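Home Products Grippers Spare Parts Service Notices Downloads Contact

Saavedra G2 parallel gripper - finger pad replacement set

Replacement pads and pivot bushings for the Saavedra G2 linkage gripper, single or paired. Supplied by Zustska. Updated January 2024 to include the service notice below.

Service notice: fabric retained after release

Units used on thin knits have reported a release fault. The controller signals open, the linkage moves, and the material stays caught at the edge of one pad. In a paired setup the second gripper then starts its pull against a held item. The drive sees the extra load as a normal grip and does not stop.
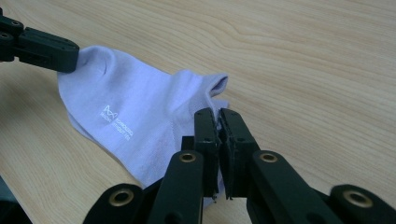 Two-point hold on an ankle sock, toe and cuff.

The fault was traced to wear at the top edge of the pad. Small notches form there and hook the knit. Inspect both pads every 500 cycles on fabric work and replace them as a set at 2000 cycles, or sooner if a fingernail catches on the edge. Do not file a notched pad. Filing changes the closing gap and the jaw will no longer meet evenly.

Play in the pivots makes the fault worse. If a finger can be rocked sideways with the power off, change the bushings at the same time as the pads.
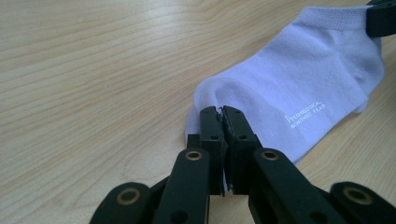
Rarkeck reported in November that new pads cleared the fault on one arm only, and that the other kept dragging until its opening stroke was set again from zero. The reset procedure is now part of the fitting sheet.

Safety: a held item under tension can snap back when the second jaw lets go. Keep hands clear of both jaws until both drives are off. Never free trapped fabric by hand while either arm is powered. Firmware 4 adds a pull limit that stops both arms - earlier versions stop only the arm that trips.

After fitting, run 8 slow open and close cycles on a flat sample, starting with the jaw beside the cuff.

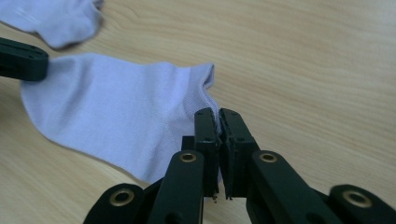 Fakano asks whether the pull limit also covers single-arm use. It does, but the limit has to be switched on in the setup menu after the update.

Set contents: pads, pivot bushings, screws, fitting sheet. Thread lock is not included.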